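Home | Kitchen | Laundry | Workshop | Kids' Stuff | Ask a Reader

Getting Plastic Kitchen Things Really Clean (and Keeping Them That Way)

By the Parkico Home Page editor, September

I love plastic kitchenware. I know it's not fashionable to say so, but I grew up on it, and half of what's in my cupboards now is some shade of green or purple that nobody would choose for a magazine. It's light, it bounces, and the kids can help with it. What it does not do is stay nice all by itself! Plastic gets greasy, it gets cloudy, it holds on to onion like a grudge, and after a few years most people throw it out when it only needed an hour in the sink.

So this month is all about plastic: colanders, plates, tubs, cutting boards, and the play food too, which gets dirtier than anything the grown-ups own.

Start with the grease

That slightly sticky feeling on an old plastic bowl is usually cooking oil that never fully came off. Regular washing slides right over it. Make a paste with two spoonfuls of baking soda, a good squirt of dish soap and just enough warm water to make it spreadable, and rub it on with your fingers. Leave it while you do something else, then go over it with a soft cloth and rinse. The first time I did this I went straight on to every bowl in the house, I was that pleased.

Don't use a scouring pad, please. The little scratches it makes are where the next lot of grease is going to live, and on see-through plastic you'll notice them forever. A soft brush, an old washcloth, or one of those knitted cotton cloths will do it. If a spot is really baked on, another round of paste beats more elbow grease.

Colanders

A colander needs a brush, and it needs one right after you use it. Pasta water dries into a chalky film around every hole, and rice is worse. Turn the colander upside down under the tap first so the water pushes things back out the way they came in, then brush the outside, then flip it and brush the inside. If you leave it until morning you'll be in there with a toothpick. (I have been in there with a toothpick. It was quinoa.)

For the white film, fill the sink with warm water, add a cup of white vinegar, and let the colander sit under for half an hour. An old toothbrush takes off whatever is left. We have very hard water here and I do this every couple of weeks, more in summer when we're washing berries all the time.
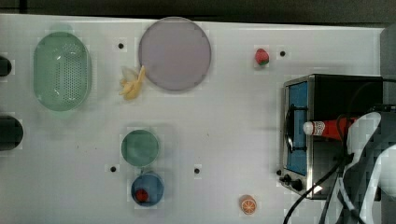

Drying matters more than people think. If you stack plastic while it's damp, you get that musty cupboard smell, and then you end up washing everything again before you can use it. Plates go in the rack standing up with a gap between them. Bowls go upside down on a towel, tipped on a spoon handle so the air can get under the rim. I give mine the whole evening and put them away at breakfast.

Smells

Onion, garlic, curry, fish! Try these in order, easiest first.

Sunshine. Wash the tub, dry it, and put it outside on a bright day with the lid off. An afternoon will do for most smells, and it fades tomato stains like magic as well.

Newspaper. Crumple up a sheet, stuff it in the clean dry tub, snap the lid on and forget it for 2 days. Wash before using. My mother swore by this one and so do I.

Baking soda soak. Four tablespoons to a quart of warm water, overnight, lids in there too. Check the groove on the lid where the seal sits, that's where the smell is hiding nine times out of ten. Seals that come out should come out. Use the handle of a teaspoon to lift them, never a knife.

If a tub still smells after all three, it has a new career holding screws.

Tomato stains

The best cure is not getting them, and you can do that by rinsing the tub with cold water before the sauce goes in, or wiping the inside with the thinnest little bit of oil. Let the sauce cool down first, too. Hot sauce straight off the stove will stain anything. And never microwave it in the tub. Use a glass or pottery bowl and put the leftovers away after.

For a stain you already have, it's the sunny windowsill again. Rub the orange part with half a lemon, leave the juice on, and give it a day in the light, then wash. Really deep ones may take a second day.

Play food and toy dishes

Now for my favorite part. If you have small children around, you have a bin of play food somewhere, and I would bet good money that it hasn't been washed since it was a present. It's been chewed, it's been in the sandbox, it's been served to the dog. But it's so quick to do!

Sort it first. Hard plastic goes in one heap, soft squeezy plastic in another, and anything wood, felt or with a battery in it goes in a third and stays well away from the sink. Hard solid pieces can go in a mesh laundry bag on the top rack of the dishwasher, if the maker says so. Switch off the heated dry.

Hollow pieces are the ones to watch. If there's a hole anywhere, water will get in and stay in, and you know what comes out of a bath toy after a month. Wipe those with a soapy cloth and don't dunk them. Anything with folds or seams wants a soft toothbrush down in the creases.

Old sticker glue comes off with a dab of cooking oil left on for ten minutes, then soap. Pen marks I do with rubbing alcohol on a cotton ball, tested on the back first because it can lift printed color.
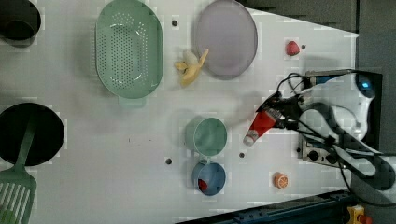 The kids can do most of this themselves, by the way. Put down a towel, give each one a bowl of warm soapy water and a toothbrush, and call it a restaurant. You will have wet sleeves and a wet floor and an hour of perfect peace.

The dishwasher question

I get asked this more than anything else. Top rack, yes, for most things. Bottom rack, no, the heat down there will warp a plate so it rocks for the rest of its life. Look for the dishwasher mark on the underside, and if there's no mark, wash by hand. Light things flip over and fill with dirty water, so tuck them under something heavier or lay a cooling rack over the top of the lot.

Go gentle on the temperature as well. Cloudy plastic sometimes clears up with a vinegar soak, and if it does, it was only mineral film. If it doesn't, the surface is etched and there's no bringing it back. Still fine for a colander you're fond of.

Cutting boards

Scrape, wash, then rub with coarse salt and half a lemon, and stand the board on its long edge to dry. Keep one color for raw meat and stick to it. When the knife marks are deep enough to catch your fingernail, it's time for a new one. The old one makes a great potting board or a mat under the paint cans.

Storing it all

Store lids standing up in a narrow basket, biggest at the back. Store tubs nested, without lids. Put a paper towel between plates if they're the soft kind that scuff. And keep plastic out of the cupboard next to the oven! I lost a perfectly good salad spinner that way, it went a bit oval and never spun again.

From the mailbag

A reader in Masson keeps a spray bottle of half vinegar and half water by the sink and gives her colander a squirt after every rinse, so the film never gets started. I've been trying it since the spring and I'm a convert.

Another, writing from Cavau, washes her play food in an old salad spinner and then spins it dry. Why did I never think of that? It works beautifully on the little pieces.

Next month we're on to wooden spoons and rolling pins, so if you have a good way with oil or wax, send it in.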